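买机械臂之前，先把抽屉的钱算进去

上周三下午我去Nudik的实验室串门，本来想聊算法，结果跟他们管采购的负责人聊了两个小时的钱。她一坐下就跟我说：“你别问我机械臂多少钱，谁都只问这个！”

那我就问别的呗。她翻出今年的预算表给我看，一共12行，机械臂只占一行，剩下的全是零碎：夹爪、线缆、备用手指、桌子，还有一大堆家里才有的东西。“抽屉柜、杯架、盘子架，这些都要单独列。第一年我没列，后来全是同事自己垫的钱，报销报到五月份。” 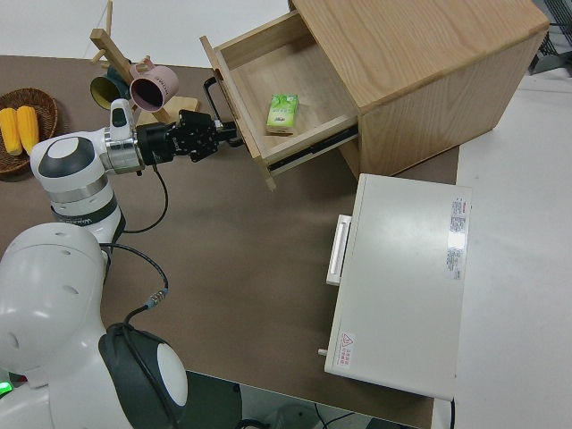
我问她最容易低估的是哪一项，她想都没想就说是夹爪的配件。她们当时找了Hellden和Furtado两家报价，Hellden整机便宜，可是手指要另外买，还得等货；Furtado贵一点，合同里带两套备件。最后选了Furtado。“便宜的那家，等货那几周人工也是钱啊，我老板一开始不信，我拿排班表给他看的。”

道具这块她倒是很省（我太喜欢这种人了）。大概2000块，就把一张桌子要用的东西配齐了，其中最贵的单件才187块。她的习惯是同样的东西一次买双份，一份拆开用，一份连包装放柜子里，因为同款过半年常常就下架了，换了款式，前面做的对比就不好说了。
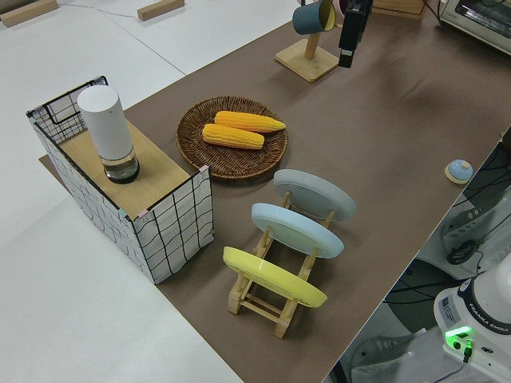 说到明年，她打算再添一套工位，但不急着下单。Kenov那边给了一个租赁方案，按季度付，她还在算。“租的好处是坏了有人管，坏处是你想改点什么都得先写邮件问。”我问她倾向哪边，她说先租一个季度试试，线缆和桌子还是自己买，反正这些以后都用得上。

临走我要了一份她的预算表模板，她答应把价格删掉以后发给我，收到了我就贴在评论区。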